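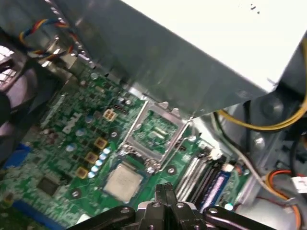

The board, socket open.

She had until the ferry. Last one out to Flerasau, and the bag not packed, and the landlord wanting the keys by 2.

Keys. Where were the keys.

The apartment over Meinecke Hardware had been hers for 14 years and it looked like it now that the furniture was gone. Pale squares on the walls. The smell of the paint counter coming up through the floor, same as ever. She'd hated that smell the first winter and then stopped noticing it and now here it was again, saying hello or goodbye.

Her father's letter was in her coat. She knew it by heart, it was only a few lines. House is dry. Roof held. Come if you want the dog. He was never one for writing. 93 and still doing his own shutters, and the phone off the hook most days so you had to write back, like it was the old days.

She hadn't written back. She'd meant to, all through May.

Kitchen drawer. No keys. Rubber bands, a dead flashlight, a ticket stub from the Velunis, balcony row, the night it rained so hard they let everbody stay for the second show. She put the stub in her pocket with the letter. Then took it out. Then put it back.

Downstairs a truck was honking. The man who was buying the bed.

"Door's open!" she yelled, and it was, and the keys were in it. On the outside. All night, probably. She laughed till she had to sit down on the stairs and the man with the truck stood there holding his cap.

He had 500 in an envelope. She didn't check it. He took one end and she took the other and they got it round the corner of the landing with only a little skin off the wall, and he said nice place, and she said yes it was.

Then the street. Bag in one hand, lamp under her arm, why was she bringing a lamp. The bus to the harbor was already at the stop and she ran for it, shoe half off, lamp cord dragging behind her like something on a leash.

The driver waited. They dont, usually.

She sat up front with the lamp on her knees and found a pencil. Turned her father's letter over on top of the shade and wrote it there, crooked, the bus going round the corner - Yes, I want the dog.

She'd be there before it could be mailed. She went on writing anyway.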